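Illance Forum > Perception and State Estimation > Hand pose drift with wrist camera

Topic: Visual tracking loses the gripper pose over patterned cloth
Started by pravesh_kekana, March 31, 2018
9 replies

pravesh_kekana wrote:
Hello all. I am Pravesh Kekana and I work on the software side of hand-held grippers at Radebe. English is my third language, so please ask if something is unclear.

We record demonstrations with two hand-held grippers, one in each hand, and a fisheye camera on each. From the video and the IMU we estimate the path of each gripper, and this path becomes the training target for the arm. On a desk with a plain mat the result is good. On a table with a printed cloth the path of the right gripper sometimes jumps sideways when the fingers come low. The jump is 3 cm in the worst recording, and then the planner makes a strange swing at the same place.

My settings: 200 features per image, IMU at its default noise values, loop closing on. I attach one view from the right gripper.
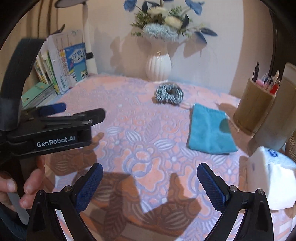
View from the right gripper, fingers open over the cloth, left gripper at the side.

I would expect that a cloth with so many flowers and leaves gives the tracker plenty to hold on to. Why is it worse than the plain mat?

oddmeter wrote:
Repeated print. Your matcher sees one leaf and finds the same leaf further along. Each match looks fine alone, and enough of them agree with each other that your outlier check lets them pass. With the plain mat the features come from the things standing on the desk, and those are all different from each other.

Look at the shadows too. They fall on the cloth between the fingers and they travel with your hand, so any corner found on a shadow edge is telling the filter that you are not moving.

tessel8 wrote:
I do not agree that the print is the main problem. Matching from one image to the next uses a small search window, and the motifs are large. To jump to the wrong leaf you would need very quick motion. I would first look at the mask. Do you mask out the fingers?

pravesh_kekana wrote:
Yes, we have a fixed mask. It was drawn with the fingers closed.

tessel8 wrote:
Then there is your trouble. In your picture the fingers are wide open, and the blue pads have texture. With a closed-finger mask, features will sit on the pads and on the screw heads at the top of each finger. They are fixed to the camera or nearly so. You need a mask that depends on the opening width. Dolteck has a small tool for this, it interpolates between masks drawn at 7 openings.

oddmeter wrote:
The mask matters, agreed, but it would hurt him on the plain mat as well, and he says that is good. And loop closing has no small window. It compares with the whole map.

marrow_lane wrote:
Both of you forget the other gripper. It is at the left with a hand around it, and it has white lettering on the black housing. High contrast letters are a gift for any corner detector. If the left hand moves while the right one is near the table, those corners all move together like a rigid body, and the filter may believe them. We had this in August and lost a week to it. A fixed mask cannot help, you need to segment it in each image.

pravesh_kekana wrote:
Thank you, this is very useful. I have run three tests on the bad recording.

Test one, loop closing off: the big jump disappears, but the path drifts slowly and does not come back to the start.

Test two, loop closing on, mask drawn with open fingers: the jump is smaller but still there.

Test three, the same as test two, with the left gripper and the hand masked by the segmentation network from Grovach: almost no change in this recording. The left hand is resting for most of it, so perhaps the test is not fair.

oddmeter wrote:
So the loop closing is making the false matches. Keep it on, but only accept a closure when enough of its points lie above the table plane. You have the vase with the flowers, the row of books, the pen holder. Those are good landmarks, they are not repeated anywhere and they have depth. I would also spread the features over a grid so the cloth cannot take all 200.

tessel8 wrote:
All right, I give you the loop closing. But test two made the jump smaller, so the mask was part of it. I would also check how strict you are near the image border. The black rim and the dark corners of a fisheye can give false corners too, and the calibration is weakest there.

pravesh_kekana wrote:
I will try the table plane rule together with the grid – the plane we already have from the calibration step. For the mask I will write something simple that reads the finger width. I also must record again with the left hand moving, so that marrow_lane gets a proper answer. The path files for the three tests are in the shared folder under "printed cloth", if somebody wants to compare.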